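Cuaderno del taller de cítricos, Asturley
23 de diciembre de 2021

Empiezo esta página por la tarde y la termino después de cenar, por eso la letra cambia. Ainhoa me pidió que apuntara también lo que no sale bien, porque en enero lo leerá Man-lok, que no ha estado con nosotros en esta parte.

Asunto: separar la fruta antes de las pruebas de corteza. En la habitación del fondo, encima de la cama, con la toalla morada extendida.

La caja de Yau se queda en la cocina sin abrir. Lo que he mirado hoy es lo de las bolsas y algunas piezas sueltas que trajo Saodah en su mochila. Saodah dice que las pequeñas alargadas son kumquats. Nouhaila dice que una de ellas no lo es, por la piel. Yo no tengo experiencia suficiente y en la lista escribo «pequeña alargada», que vale para las dos opiniones.

Manera de trabajar. Se saca poca fruta cada vez. La toalla hace de bandeja: se dejan los bordes levantados y así las piezas redondas no se van rodando. Al principio la puse muy estirada, como un mantel, y fue peor. Con pliegues funciona mejor, pero hay que vigilar que una fruta pequeña no se quede escondida dentro de un pliegue. Ya me ha pasado una vez (ver más abajo).

Encima de la toalla van las mandarinas. Las naranjas van fuera, directamente en la colcha. Las dudosas van donde haya sitio, y este es el punto débil de mi sistema.

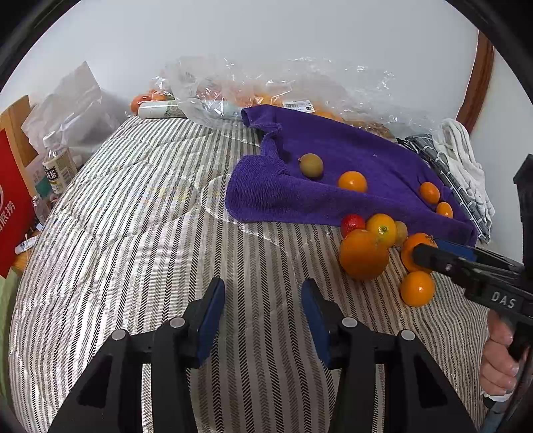
Separación por tamaños. Mandarinas en la toalla; la naranja grande y otras piezas, en la colcha de rayas.

La naranja grande es la que quiero guardar como referencia de tamaño. Al lado de ella, todas las demás parecen de otra familia. La he pesado después en la cocina, pero la balanza estaba en onzas y no me di cuenta hasta que ya había apagado, así que no pongo el número. Repetir mañana.

Las de color amarillo verdoso me dan problema. Para Saodah son fruta que le falta madurar. Para Nouhaila son de otra variedad y ya no van a cambiar de color. He decidido no usarlas en la primera olla, sea quien sea la que tiene razón. Si la semana próxima siguen igual, ganará Nouhaila y lo escribiré aquí.

Hay una redonda pequeña con una mancha marrón suave en la piel. La toqué con el dedo y no está blanda. La aparto igualmente, para cortarla y mirar si la mancha entra en la parte blanca. En el cuaderno viejo de Ekometti (el de tapas grises, estante de arriba) hay una nota que dice que las manchas de roce no pasan de la piel y se pueden rallar sin problema. No dice quién lo comprobó.

Pesos y cantidades, para no perder el papelito:

Azúcar comprado: 8 kg. Sobra para las dos pruebas.
Fruta para la olla primera: 3000 g, limpia y sin pepitas.
Corteza en tiras, prueba aparte: 500 g.
Frascos con tapa buena: 27. Los de tapa amarilla no los cuento, cierran mal.

Duda de vocabulario, también para mí: yo escribía «cáscara» en todas partes y Ainhoa me corrige que para confitar se dice «corteza» o «piel». He cambiado las etiquetas. Si encontráis una que pone «cáscara», es mía y es anterior a hoy.

Segunda ronda, con menos fruta en la toalla. He querido poner las mandarinas más grandes juntas, en línea, para comparar el diámetro a simple vista, y dejar las pequeñas en el otro extremo. Es más cómodo que el calibrador de cartón que hizo King-fai, que se dobla cuando uno empuja la fruta por el agujero. Lo siento, King-fai, el dibujo era bueno, el cartón no. 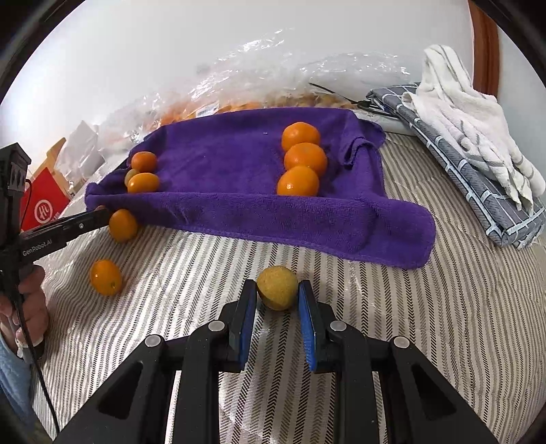

Las tres mandarinas en columna y, a la izquierda de la toalla, las pequeñas. Detrás, la bolsa grande.

Una pequeña de color amarillo pálido está medio tapada en el extremo izquierdo, y cuando hice la lista no la apunté. Nouhaila la encontró cuando leía la lista en voz alta y yo señalaba. Lección para la próxima vez: leer en voz alta siempre, aunque dé un poco de vergüenza.

La verdosa de piel con puntitos merece una línea. La piel tiene hoyuelos muy marcados, y esto me gusta para rallar. Pero si al final es de las ácidas, en la olla va a dominar. Propongo cortarla por la mitad y que la pruebe todo el grupo antes de decidir.

Sobre la bolsa. Las naranjas en plástico cerrado no me gustan nada. Sé que la fruta aguanta unos días, pero en mi casa siempre se guardaba en cestas y con papel, y cuando una se estropeaba se sacaba enseguida. Dentro de la bolsa no se puede ver la del centro. He pedido a Saodah dos cestas de las que tiene en Clotby y dice que las trae si alguien la ayuda con el coche. La etiqueta de código de barras hay que recortarla y pegarla en esta página, para saber de qué compra es. Todavía no lo he hecho. (Ainhoa: el pegamento está en el cajón de los hilos.)

Temperatura de la habitación: no medida. El radiador está cerrado desde la mañana, esto sí lo comprobé. Para la fruta prefiero frío, para mis manos no.

La colcha. He prometido devolverla como estaba. El dibujo de rayas en zigzag ayuda bastante, porque sirve de guía para poner las piezas en filas sin necesidad de cinta. La próxima vez preferiría poner debajo una sábana vieja, por el zumo. Si alguien tiene una sábana con rayas, mejor.

Desacuerdo pendiente entre Ainhoa y yo: ella quiere mezclar mandarina y naranja en la misma olla, porque es fiesta y hay poco tiempo. Yo quiero hacerlas separadas, aunque salga poca cantidad de cada una. Si las mezclamos, en enero no vamos a saber qué fruta dio el amargo. Man-lok, si lees esto antes de opinar por teléfono, mira por favor la página de noviembre, la que tiene la mancha de almíbar. Está explicado allí con más detalle y con mejor letra.

Pendiente:

Pesar otra vez la naranja grande, en gramos.
Cortar la de la mancha y anotar hasta dónde entra.
Probar la verdosa.
Pasar la fruta de la bolsa a las cestas cuando lleguen.
Lavar la toalla sin suavizante, que luego la piel coge el olor.
Preguntar a Yau si la caja de la cocina es toda de la misma variedad.

Añadido después de la cena: Ainhoa acepta dos ollas, pero la segunda la vigilo yo.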